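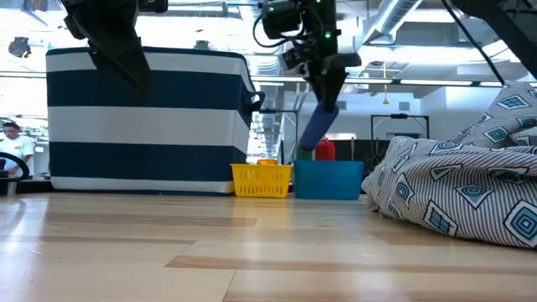 ## Apr 7, 2025

Tidy-up day again! My shoulders ache and I ate lunch standing up, but I think we finally have the bin task in decent shape, so I want to get it written down before I forget how we got here.

The goal Anoma set was 60 good runs. I got 40 that I'd be willing to show anybody. Add those to what was already on the Sitaritz drive and we're at 146 for this task, and she says she'll start a training run on that and see what comes out. I was sure she'd make me wait for the full number. She was eating a pear and in a very good mood, so I didn't push it.

The small containers are what made the morning slow. The striped bin is huge and easy, you could drop something in there with your eyes shut, but the yellow basket and the teal one sit right next to each other with hardly any gap, and if you come down a little off you catch a rim. Then the whole container scoots along the table and you have to decide whether to keep going or throw the run out. I used to throw them all out. Hatem thinks we should keep the ones where you back off and fix it, since the policy is going to bump into rims too and it ought to see how a person gets out of trouble. I've argued with him about this since January and I'm starting to come around, though I haven't told him so.

The long purple-blue piece is my enemy. Grab it near the middle and it swings. Grab it by the end and it tilts, which looks terrible but gives you a nice low tip to aim into the teal bin with. I started doing it that way after lunch and my times got better right away. Kumudini watched over my shoulder and said I have to pick one way and stick with it, or the model will try to average the two and do something silly in between. She's right, of course. So from now on it's by the end, tilted, every time, and I wrote that on the sticky note with the other house rules:

- go in slow, come out slow
- park the idle arm out of the way of the one that's working
- no fixing things by hand once the recording has started

I break the second one constantly. My left arm just sort of hovers over the striped bin like it's waiting for a bus. Bujar went through my runs from last week and put "left arm drift" next to so many of them that I got embarrassed and closed the laptop.

And then there's the fabric! We had the patterned cloth out all day, the one with the blue and teal diamonds, heaped up on the right end of the table. Anoma wants clutter in these, things the model has to learn to leave alone, and I get it, but a big busy pattern that close to the bins makes me nervous. What if it decides the diamonds matter? We agreed to fold it up some days and heap it on others, and Edileuza is going to bring in something plain so we have a second one to swap with.

The glare on the left side of the table was strong today too. I asked if we should pull something over the window side and Hatem said leave it, real kitchens have glare. Fine. I squinted.

Skudance crashed only once, right at the end of a really pretty run — I said a word I won't write here — and it saved everything up to the last few seconds, so maybe Bujar can rescue it.

Tomorrow: twenty more if my shoulders allow, same containers, different order. Ask Kumudini about the chair. Bring real lunch.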